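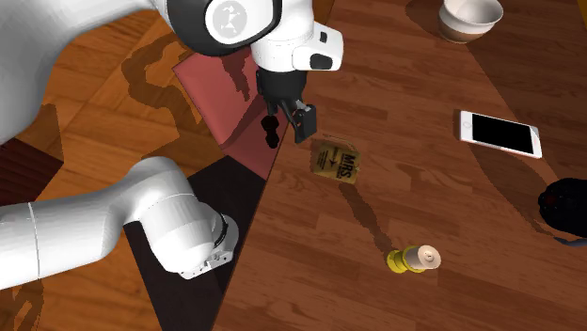

The Lelano furniture repair program has now finished its second stage, and the money from the Saengthong Community Fund has gone mostly to materials and transport. The first stage dealt with chairs. In this one we moved on to tables, which take longer and need more floor space. Most of the work has been on brown wooden tables, the colour of the one in the picture, and the halls have asked us to keep them that way and not paint them. We have agreed to this wherever the wood is sound enough to take a clear finish.

Work completed

We have collected furniture from all eight halls on the list. The last pickup was from Stusimon, where the access road had been closed by flooding and we had to wait for the council to reopen it. We have repaired and returned 180 chairs. Most needed new glue in the back joints and new feet. The stacking chairs from Stusimon were in better shape than expected and only needed cleaning and new rubber tips.

The tables are being done one hall at a time so that no hall is left without any. Loose legs are the usual fault. Where the old screws had torn out, we plugged the holes with hardwood dowel and drilled them again. Tops with water rings were sanded back and given a hard-wearing varnish. This needs a week to harden before anything heavy goes on it, and we have asked each hall not to book a supper in that time.

Delays

Varnish was hard to get between September and the end of the year. Our usual supplier, Imadby, sent a different product in its place and we were not happy with how it dried in humid weather. The finish stayed tacky on the first batch, so those tops were stripped and done again once the right varnish arrived. Imadby gave us a credit for the goods but not for the labour.

The van was also off the road for a new clutch. Deliveries stopped while it was being fixed and the workshop got very full.

Spending

We are $700 over on transport, made up of the van hire while ours was in for repair and extra fuel for the long way around to Stusimon. This is covered by savings on upholstery, as fewer seats needed new vinyl than we had allowed for. We do not need more money for this stage, but we would like your approval to move the amount from one line to the other. Receipts are attached to the finance form.

What is left

Tables from 2 halls are still in the workshop. One lot has been glued and is waiting to be sanded. The other has some splitting along the edges and we have not decided whether to patch it or replace the boards. Matching old timber is slow and we may have to accept a small difference in colour.

We would also like to leave each hall with a tin of varnish, spare rubber tips and a one-page care sheet. The sheet is drafted and needs to be checked against the label on the new tins.

Report submitted Friday, February 18, 2022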